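Review of the Zamunik Hand-Held Gripper Kit
Second-year group project, Automation and Control, Hakbridge College

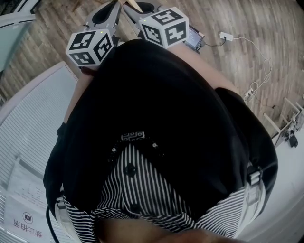
The supervising tutor remarked at the interim review that a kit sold to beginners ought to be judged on its first hour of use, and asked that the group report on setting up before anything else. The report has been arranged accordingly.

1. Purpose

The college was offered the Zamunik kit on loan by its supplier, Kusuma, with a view to purchase for the teaching laboratory. The group was asked to establish whether students with no previous training could record usable hand movements with it, and whether the results would serve the existing coursework on path planning.

2. The kit

The gripper is held out in front of the body and has two angular grey fingers. Each finger carries a white cube printed with black square marker patterns, from which the software works out the position of the finger. A small display is mounted on the side of the gripper. The wearer's vest fastens with buckles at the sides.

3. Method

Trials were held in the laboratory at Stasamham over one term. Each student read the printed guide, put on the vest and carried out a set task of picking up a block and placing it in a tray. The group made 200 recordings. A recording was accepted if the software followed both markers from start to finish.

4. Results

Of the 200 recordings, 165 were accepted. Most of the rejected ones came from the first two sessions, when students tended to turn the wrist so far that one marker was lost from view. After a short demonstration was added to the start of each session, such losses became uncommon.

Setting up took 10 minutes when the guide was followed closely. Two matters caused delay. The guide gives the order of the calibration steps on one page and the settings for them on another, and the vest is difficult to fasten without help. Students of smaller build found that the straps could not be drawn in far enough.

The weight of the gripper was acceptable for short tasks. Several students reported a tired forearm towards the end of a session, and the group would advise a rest between sets.

5. Recommendations

The group recommends purchase of 2 kits, subject to the supplier providing a smaller vest and a revised guide. Spare markers should be ordered at the same time, as a scratched face cannot be repaired in the laboratory. A locked cupboard with charging points will be required before delivery.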